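Devesham Community Workroom -- progress report to the Claeys Fund
Period: April to July
Written by Bianca Marinescu

Hello again, and thank you for being so patient with me over the last report. There's a fair bit to catch up on this time, so I'll start with the furniture, as that's where most of your money has gone!

The tables are in. We went with Torner in the end (you may remember we were wavering between them and Fulov) and Tarmo Kuusk drove over to collect them in two trips. Fulov were cheaper per table but wanted 70 pounds for delivery and couldn't give us a date before the autumn, and I didn't fancy another summer on the old trestles. I'm really pleased with the choice. The tops are a pale honey sort of wood with a soft wavy grain, and they make the whole room feel lighter than it did.

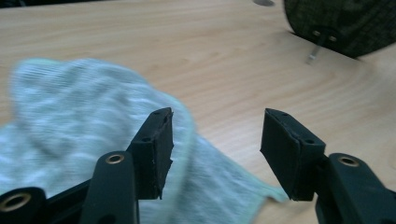 One of the new tabletops, with a cloth on it.

We've put the tables to work straight away. The folding and sorting sessions now run at 10 in the morning as well as after school, and 16 people have signed up for the summer, which is more than I'd put in the bid. The cloths, napkins and tea towels come in from the lunch club, get folded and stacked, and go back the same afternoon. On the old trestles everything slid towards the middle -- you'd get a lovely pile going and then watch it tip over.

Tarmo has written up a little care sheet for the tops. Wipe down at the end of each session, nothing hot straight on the wood, and clear the surface completely before the next group comes in. People are mostly good about it. The last point still needs a nudge now and then, and I've taken to going round myself ten minutes before the end.

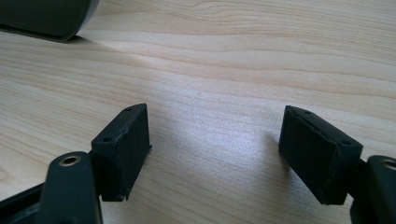 Bare wood and plenty of it: the pale tabletop at close range.

On the money side, we have 34 pounds left in the furniture line. I'd like to spend it on felt pads for the table legs if you're happy with that, as the floor was only resealed in the spring and I can already hear the scraping from the office. Could you let me know before the end of the month?

Three things are still outstanding. The shelving for the finished stacks hasn't been ordered (I'm waiting on a second quote), the cupboard door by the sink still needs rehanging, and we haven't settled on a rota for August. Tarmo is away for part of it, so I may have to drop one of the morning sessions -- I'll write as soon as I know which.

Receipts are in the envelope with the signed copy of this report.

Bianca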